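countertop-grip README

Wrist cam recordings and grip logs from the finger comparison on the Tuvik arm. Started in May, still adding to it. Read the known problems part before you train anything on this.

What's in it

600 attempts total. 200 per finger setup, three setups:
setup A – bare foam pads, dark green, the thick ones
setup B – same pads with a straight metal rod down the inner edge of each finger
setup C – Ultex silicone sleeves, thin

Every attempt has one wrist video, one joint log and one line in grips.csv. Some attempts have a side view too, not all, check the has_side column before you write a loader that expects it.

Objects

Kitchen stuff and toy food. Round tins, lids, trays, slotted turners, drumstick, cutlet, tentacle and so on. Object names in the csv are lower case with underscores. "tentacle" and "octopus" are the same class, merge them yourself, we only fixed it in the second half of the files.

Why three setups

Pads on their own are good on tall things and bad on flat things. They are too fat at the tip to get under a lid rim. Rods were the cheap answer, bolt on and go. Sleeves came in because Veltberg uses them on their own cell and we wanted numbers we could compare with theirs. Same arm, same controller gains, same close speed for all three. Only the fingers change.

Short version of results so far:
flat lids: B best, A worst, C in between
tins: A and C about the same, B slips when the rods land on the rim at an angle
toy food: A best, soft pad forgives a bad approach. B tends to push the piece away before it closes
trays: everything is bad. Do not use the tray numbers for ranking

Success means lifted and held for the full hold time, no contact with the counter. Dropped at the end still counts as a fail. Labels done by hand, one pass only, no second labeler.

Wrist camera

Fixed mount, looks straight out between the fingers. Exposure was locked on a Wednesday evening and never touched again, so morning runs are brighter. White balance also locked. Fingers are always in view, we do not mask them. If you want masks there is a script in tools/ but it only knows setup A and C, with B it leaves the rods in and you get two bright stripes down the middle.
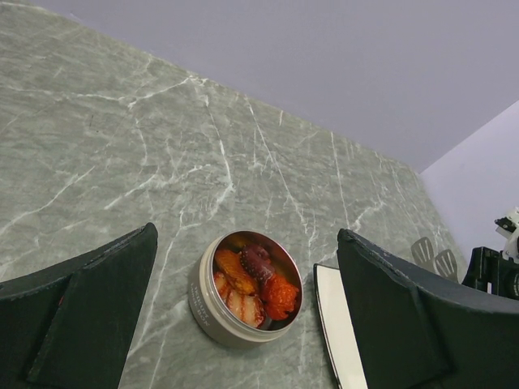
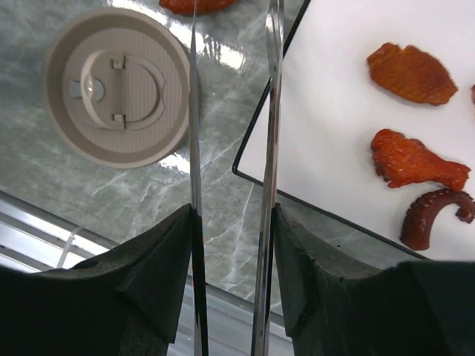 Marble counter in all runs. Its veins confuse the edge detecter we tried first, so the shipped boxes come from the Yan labeling tool instead, drawn by hand on every tenth frame and filled in between. Boxes on shiny stuff are loose. Boxes on the turners are looser – pale gray, slightly translucent heads on gray stone, good luck.

Known problems

178 attempts have a clock offset between video and joint log. Listed in bad_sync.txt. Offset is constant inside one file so you can fix it, we just havent.

Pad wear. Pads were not swapped between first and last run of setup A, and the foam gets scuffed along the top edge. Grip gets a bit worse toward the end. Run number is in the csv if you want to correct for it.

Rods in setup B were re-tightened by hand between sessions, no torque value written down. Sorry.

Force column is motor current times a constant, it is not a real force. Fine for comparing inside one setup, not across.

Gripper width is raw counts, 0 closed, 2000 fully open. Setup B never reads 0, rods touch first.

Folders

video/ wrist and side
logs/ joint logs, one per attempt
labels/ boxes plus grips.csv
tools/ loader, mask script, sync check

Loader skips bad_sync files by default. Pass keep_bad if you want them.

To do

redo trays with a lower approach
shorter rods, current ones hit things before the pads get anywhere near
merge the octopus names properly
side view for the rest of setup C

License is in LICENSE.txt, research use. If you find a wrong label send the attempt number and the setup letter, both, the numbers restart per setup.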